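Tastard Advises Buyers to Wait on "Two-Minute" Table Claim

Consumer group says the Ponero work table may be a decent table, but its maker has yet to show its numbers

GRISEX, February – The furniture review group Tastard said it will not list the Ponero work table among its recommended products this spring, citing claims in the sales material that it has been unable to confirm.

The Ponero, sold by Reuter, is a white table on a white frame with blue fittings. Reuter says one person can put it together in two minutes, that it carries 115 pounds, and that its fittings stay tight through "years of daily use." Tastard asked how each of those claims was measured. The reply was a brochure the group already had.

"We have read the word 'effortless' in a lot of brochures," said Imke Hagedorn, head of reviews at Tastard. "Somebody still has to get down on the floor and do up the fittings, and the brochure only shows the top."

Tastard's review therefore began with the underside. 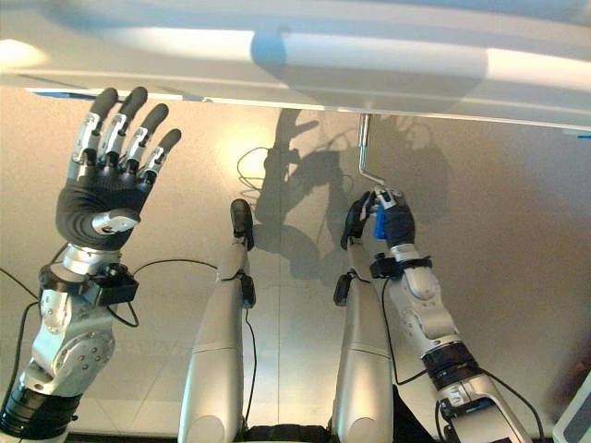
The underside of the white panel, with blue markings at its edge.

The group accepts that the table looks tidy. The underside is as white as the rest, and a buyer who cares about such things will be pleased. Tastard is less sure that a clean finish tells anyone much about how a table behaves after its third move to a new apartment.

Reuter calls the blue connectors "self-explanatory." The instructions that come with them run to a single folded sheet with no words on it. Tastard has asked for a written version and for a list of spare parts with prices. Neither had arrived when this release was prepared.

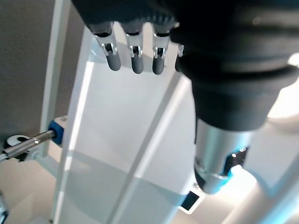 A blue connector on an upright of the white frame, with a small white bracket above it.

The load figure raises a separate question. The brochure does not say whether 115 pounds means weight spread evenly across the top or weight placed at one corner, where people tend to lean. It also does not say how long the load was left in place.

"I would like to believe the number," said Carola Kasten, who wrote the group's list of questions to Reuter. "I would like it a good deal more with a test report attached."
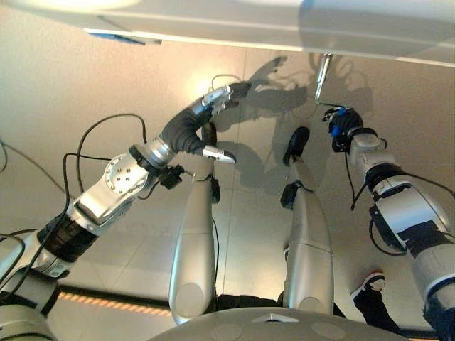
Last year Tastard received 547 letters and messages about home and office tables. The most common complaint was wobble, followed by missing parts. Few had to do with how a table looked. The group says makers keep answering the question of looks anyway.

Reuter's material mentions a trial in which the fittings were opened and closed 50 times. Tastard does not consider that much of a trial for a product advertised for daily use, and it has asked whether the same fittings were used throughout.
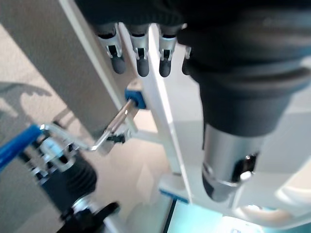

A blue clamp cap on the frame, with a thin metal rod running down from it.

Tastard is not telling owners to return the table. It has made no finding that the Ponero is unsafe, and it has not given it a score. Its advice is limited to people who have not yet bought one: ask the store for the load test, ask what a replacement clamp costs, and try putting one together on the shop floor before paying for it.

The group will update its entry if Reuter supplies the test records. Hagedorn said she would be glad to do so, though she has not set aside any pages for it.

About Tastard
Tastard reviews tables, desks and shelving for home and small-office buyers. It takes no advertising from furniture makers. Questions about this release may be sent to Carola Kasten at the group's Grisex office.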